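Nernetti oral syringe set: is it worth swapping your spoons for?

Posted 10 June 2021

I never thought I'd be the sort of person with opinions on syringes, but then we took on two orphaned lambs and a very elderly cat in the same spring, and now I have plenty. If you've ever tried to get worming liquid into an animal that has decided against it, you'll know why I gave up on spoons.

The Nernetti set cost me nine pounds from the farm shop and comes in a zip pouch with three sizes, a little cleaning brush and a bung for each one. I nearly bought the Kukirwood one instead (it's cheaper, and a friend swears by it) but the plungers on those go stiff after a few washes and then shoot forward all at once. Ask me how I know. There's still a pink stain on the utility room ceiling.

The small one is the star for me. It's perfect for the cat, who gets her dose tucked into the side of her cheek and barely has time to look cross. The middle one I use for everything else, from feeding the sourdough starter its odd splash of water to topping up the oil in my sewing machine — a different syringe for that, obviously, with a blob of nail varnish on it so it never goes near the kitchen.
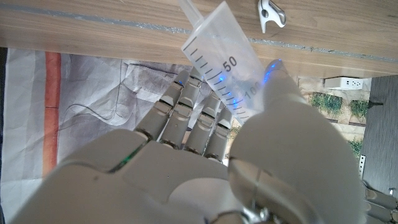

A big clear syringe, held at an angle.

The large size takes more of a grip than you'd expect. I have small hands, and once it's full I have to brace the end against my palm to get the plunger moving. My husband manages it one-handed and is a bit smug about it. For the lambs it was brilliant all the same, slow and steady with hardly any dribble down the chin, and I'd choose it over the bottle for a weak feeder any day.

Cleaning is easy if you do it straight away. Pull the plunger right out, warm soapy water, a quick go with the brush and leave the bits apart on a tea towel. I did put the middle one through the dishwasher at 70 degrees to see what would happen, and the numbers on the side have faded quite badly. My fault, the leaflet says hand wash only, but I do wish they'd print them a bit tougher!

Other moans: the pouch zip is flimsy, and the bungs are tiny and roll under the fridge. I've lost one already.

Four stars from me. I'll be buying a second set before August, when the neighbours' goats come to stay.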